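**Desk clutter: sort by type or by how often I use it?**

Muireann Ó Dubhghaill

Trying to clear my work table before the holidays. Small stuff everywhere. Got a green glass bowl with a wavy rim (was my aunts, want to keep it out), a black mesh pen holder that somehow has round brown things in it and no room for pens, a yellow bin. Plus a water bottle, a pen, a shallow tray. Do I group by type or by use?? Have 2 shelves free. Pics:
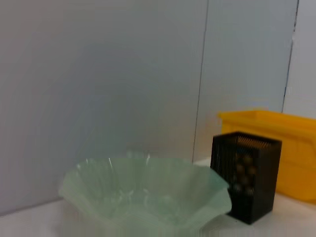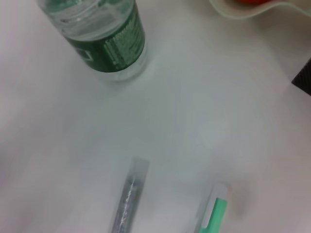
Dont want to buy more boxes.

Sadao Chiba

By use. Did mine in June, 14 minutes. Tip out the mesh holder first, pens go back in it, it's the right height for them. Round stuff can go in the yellow bin. Glass bowl on a shelf, well back, I chipped one with my elbow. Water stays on the floor if theres a laptop anywhere near.

birkerwood_18

type, always. use changes every week. also keep the bowl on the table and put keys in it, why hide it

Muireann Ó Dubhghaill

Ok going by use. Bowl stays out tho, no keys, they scratch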